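**Stulturard publishes first results of its household and workshop chores trial**

*For release in June*

Stulturard, the independent test workshop for service machines, today presents the first results of its trial on simple chores. The question of the trial was a plain one: can a machine with two arms already do the small jobs that people do at home and on the shop floor without thinking about them?

The answer of the test team is "sometimes, and slowly". In total 779 attempts were made, divided over 40 different chores. The list was drawn up together with the repair shop Kondon and the cleaning firm Allilitz, who both were asked which work their staff would most gladly give away. Among the chores are clearing a table, picking up small things from the floor, sorting parts into a container and folding a cloth.

Of all attempts, 197 were completed without any help from a person. The best results came from chores where one solid object had to be taken from a flat surface and put in a known place. Flat and soft objects gave the most trouble.

"We did not want to make a show," says Femke Timmermans, who leads the trial at Stulturard. "For each attempt we wrote down if a person had to step in, also when it was only to move an object by a few centimetres. With a more friendly way of counting the figure would be higher, but it would be less useful for the people who must decide if they will buy." 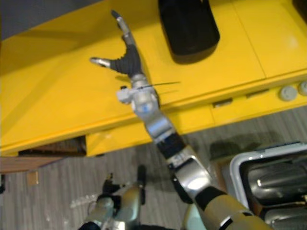

*One of the two arms reaches over the yellow table with its gripper open. Photo: Stulturard*

The floor was included on the wish of Allilitz. In many demonstrations the machine works only at table height, while in a real home or workshop a large part of the tidying is done lower down. According to the team, a card or a sheet that lies flat is still a hard case, as the fingers find no edge to hold.

Kiều Văn, workshop manager at Kondon, followed the trial on several mornings. "My people clear a bench in two minutes and they talk during it," he says. "The machine needed up to 30 minutes for the same bench. But it put the parts back in the right container, and this I cannot say of everybody on a Friday shift."

Stulturard advises small firms to wait with a purchase for general tidying. For sorting of solid parts at a fixed place, a test period can already be worth the cost.

The second part of the trial begins after the summer at the premises of Ó Flaithearta, where the same chores will be repeated in a working kitchen. The full list of chores and results can be requested free of charge.

**Contact for the press:** Caoimhe Buckley, Stulturard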